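Lurnel Brown Drawing Ink, 80 ml
Made by Plisstead, Perkesville

Lurnel Brown is the ink we reach for first when a drawing needs warmth. It's a water-based brown for dip pens and brushes, and it does something lovely when you thin it: full strength it goes down nearly black in the heavy strokes, then a few drops of water pull it out through coffee, tea and finally a pale honey color that's great for skies (yes, brown skies, try it!).

We mix it at our shop in Perkesville in batches of 2000 bottles. The recipe goes back to Wayne Lambert, who wanted something for barn sketches that wouldn't turn gray in a wash, and it hasn't changed much apart from a finer pigment we moved to last September.

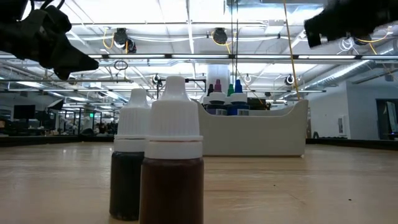

Dark brown ink in dropper bottles with white screw caps.

What it's like to use

It flows easily from a pointed nib and doesn't feather on decent paper. On cheap sketchbook paper you'll see a little spread at the end of a slow stroke. With a brush you get soft edges for a minute or so before the line sets, long enough to drag some shadow out from under a roof or a chin. Once dry it will still lift a bit if you go back over it with a wet brush, so put your washes down first if you want crisp lines on top.

Please keep it out of fountain pens. The pigment settles, and cleaning it out of a feed is a miserable afternoon.

Size: 80 ml
Color: Lurnel Brown (298)
Base: water, gum arabic
Finish: matte, slightly glossy where it pools
Works with: dip pens, reed pens, round brushes
Not waterproof

Getting set up

Roll the bottle between your palms before opening. Shaking works too, but you'll be waiting for the bubbles to go down. Squeeze a few drops into a small dish and dilute there, never in the bottle, and keep a second dish of plain water nearby. Bare wood drinks this ink right up, so put down scrap paper or an old towel if you're fond of your table. Fresh drips wipe off a sealed top with a damp rag.
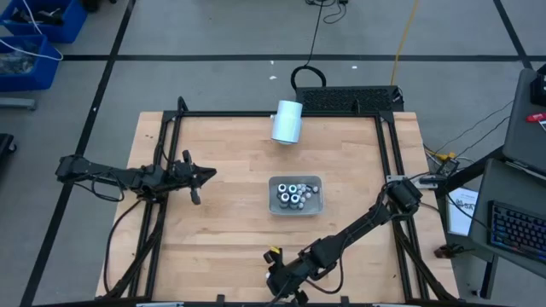
Paper we like with it

Aebischer cold press is our favorite by a mile. The tooth catches a dry brush beautifully and you can scrub at it without the surface pilling. For pen work their smooth sheet is the better pick, and it comes in pads of two sizes.

Storage

Cap on tight, upright, away from frost. Ink that has frozen gets grainy and won't mix back in.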